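Brumalia: our desk-tidying arm data, README
4 Dec 2020
By Trudy Sutcliffe

Hi! If you found this folder through the Merneck robotics club page, welcome, and if you found it some other way, welcome too. Brumalia is the dataset our student team put together this fall for the Stustero challenge (the desk category, the one with all the stationery). I wrote most of this README on a bus, so be kind.

**What's in it**

There are 200 episodes. 100 of them are plain pick-and-place with one person driving the arm, and the rest are a mix of two-object tasks, sorting, and things we tried because somebody wanted to see them. Each episode has its own folder with:

- `wrist/` color frames from the wrist camera
- `joints.csv` joint positions and gripper opening
- `task.txt` one line, typed by whoever was driving

The task lines are the messy bit. I write things like "put the stapler by the calculator" and other people on the team write "stapler thing again". I cleaned up 88 of them and then midterms happened. Please search for more than one spelling of "stapler", that's all I'll say.
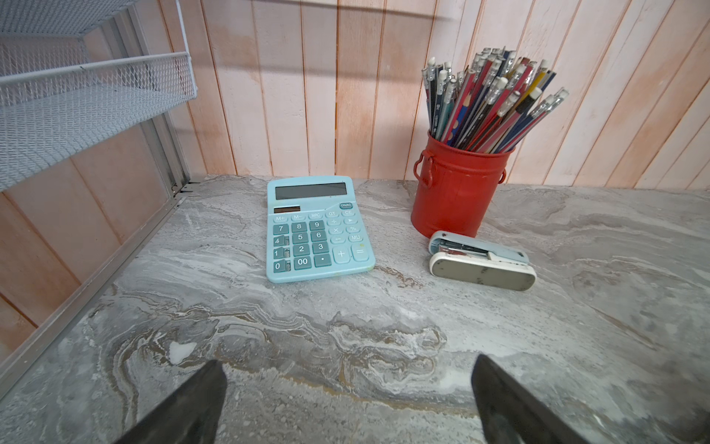 We picked ordinary desk stuff on purpose. Bunnag (that's our policy code, separate repo, the name came out of a long lunch) was doing great on foam blocks in March and we were all very pleased with ourselves, and then we gave it a stapler. Staplers are horrible! They lie at odd angles, the top and bottom don't line up the way you'd like, and where you grab one matters a lot. Flat things are a different kind of pain, the fingers want to come straight down and there isn't much to close on.

Object positions were shuffled by hand between episodes. We didn't measure them. If you need exact poses you'll have to estimate them yourself, sorry.

**Known problems**

- 9 episodes have a gap in `joints.csv` where the logger dropped out. They're listed in `bad.txt` and I'd skip them for training.
- Gripper opening is in raw motor units. Conversion script is in `tools/`, read the comment at the top first.
- Failed grasps are still in there. We argued over this for a whole meeting, and I was on the keep-them side, so they stayed (filter with the `success` column if you disagree).
- Lighting drifts over an afternoon session. We never fixed that.

**Using it**

Class projects, your own club, whatever you like, just say where you got it. If you train something on it, please send me a clip, I would love to see it! Start with the single-object episodes, because the two-object ones run long and the loader is slow on them.

**Comments (3)**

**mp_gears:** The loader chokes on episodes with no task.txt. Is that me?

**Trudy:** Not you! Pull again, I pushed a fix last night.

**hollis_k:** Trained on just the single-object half and it's already better than what our class had. Any chance of depth next year?

Contact: Trudy Sutcliffe, Merneck robotics club | © 2020 Brumalia team | Back to top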